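How to Oil a Pine Tabletop

By Killian Millet

Glued-up pine boards make a good, cheap work surface, but bare pine marks easily and soaks up spills. A few thin coats of oil will help. Plan on one afternoon for the work and a couple of evenings for drying.

You will need:
Sandpaper, 180 and 300 grit
A hardening oil (I use Pollum)
Lint-free cotton rags
A small squeeze bottle with a narrow nozzle

Clear the top and sand it with the 180 paper, always with the grain. Go lightly over the butt joints, where the end of one board meets the next. It is easy to dig a hollow there. Vacuum, then wipe with a barely damp rag and let the wood dry.

Sand again with the 300 paper and vacuum again. Look along the surface toward a window and check the seams for dust.

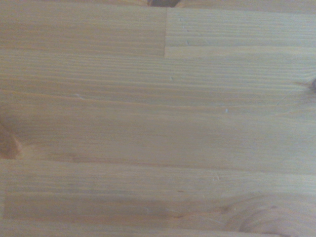
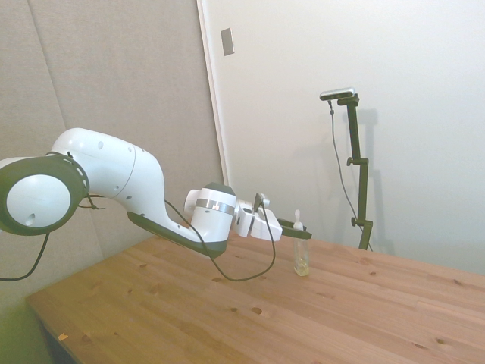
Pale wood close up, and a small clear bottle with a white nozzle cap on the tabletop.

Fill the bottle no more than halfway. Run a thin line of oil along the grain and spread it with a folded rag. Work one section at a time, and don't forget the edges.

Wait 15 minutes, then wipe off everything that hasn't soaked in. Any oil left on top will turn sticky.

Leave the table overnight. Apply 2 more coats the same way, with a night between them. Keep heavy things off it for 9 days after the last coat.

Spread used rags flat outdoors until they are stiff. Oily rags left in a pile can catch fire.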